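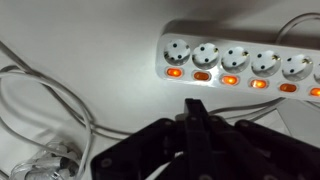

The gripper at the power strip during a recording session.

Goturance opens its switch-pressing recordings to outside labs

27/04/2021 – Goturance today released Nerkska, a set of 2000 recorded attempts at a small household job: pressing the rocker switches on a power strip with a robot gripper. Each attempt was steered by a person and saved with the arm's movements, so that a learning system can train on it.

Recording began in November. The strip is moved and turned between attempts, and cables are left lying on the desk. Of the total, 1071 attempts are marked as clean presses. Another 157 are marked as misses and stay in the set.

"We kept the misses – a system needs to see what a bad press looks like," said Danuta Szulc, who leads the recording work at Goturance. "The switches are small and close together, and a finger that lands a little to one side presses the wrong one."
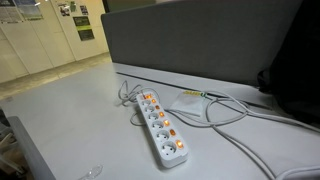

Access

Labs can request Nerkska from Goturance at no cost. A sample of 100 attempts can be downloaded without a request. The next set, Oller, will cover plugs and sockets.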